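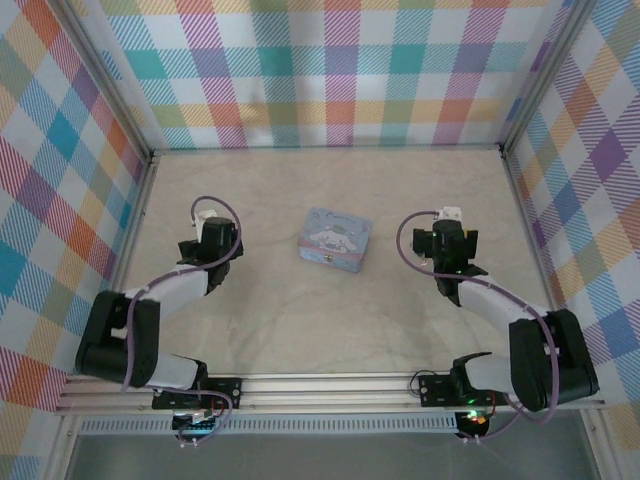 Pokik Robotics Club – Bench Notes

Home | Projects | Members | Build Log | Contact

April, by Kwok-wai Tse

So we've reached the tin box stage! If you've been following along, you know we spent most of last term getting two arms to agree on where the middle of the floor is. They mostly do now (mostly), so Hok-lam Tam said it was time for a lid. The Cinnamoroll tin won the vote over my very sensible plastic tub, and I've made my peace with that.

The job is easy to say. One arm steadies the tin, the other one deals with the clasp. That little clasp is tiny, though, and it sits right under the puppy on the front, so you have to come in low with jaws that weren't really made for anything so small. I drove both arms by hand for 19 tries this week and got the lid up on 3 of them. Hok-lam did better. I'm not going to say how much better.

We want 100 good runs before we train anything, and we're starting every one with both grippers hanging back and the tin turned a bit differently each time. My tip if you're joining in – move the elbows first and slowly, and keep an eye on those purple cable loops over the grippers. They stick out further than you think!

Next up is putting something inside the tin. I vote erasers. Hok-lam wants marbles, which, no.

Bench is free most evenings after 6 if anybody wants a turn.

Recent posts
Zeroing the elbows, again
Jellon: our first folding attempt
What we learned from Ninska
Cable ties, a love story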